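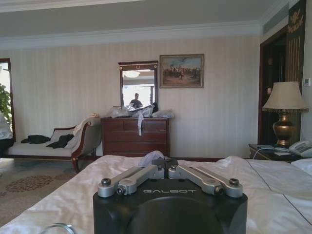 Lucienne Collet told us in her second interview that she never slept well in the first week of a new sheet, and that the other residents of the Husow hostel said the same. We took this remark seriously when we planned the February survey. Most studies of sleep away from home ask for noise, light and room temperature, but they leave the bedding out, or put it under "other comfort".

4.2 Bedding and reported sleep

We gave a questionnaire to 150 guests in the towns of Husow and Bresell. It asked how long they needed to fall asleep, how often they woke up, and how they judged the sheet, the pillow and the cover. A white cover of the kind used in many guest rooms is shown in Figure 3.

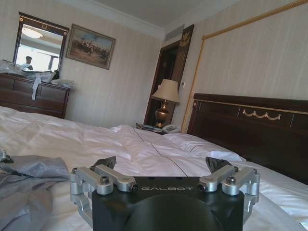

Figure 3. Bed with a white, rumpled duvet.

Of all guests, 64 named the cover as the main reason for waking — more than named the pillow. Only 19 named the sheet, which does not agree well with the interviews. Tuominen suggested that people notice a sheet in the evening and forget it by the morning, when the form is filled in. We can not test this with the present data. In the Bresell group the answers were also collected later in the day, after breakfast, and this difference is treated in Section 4.3.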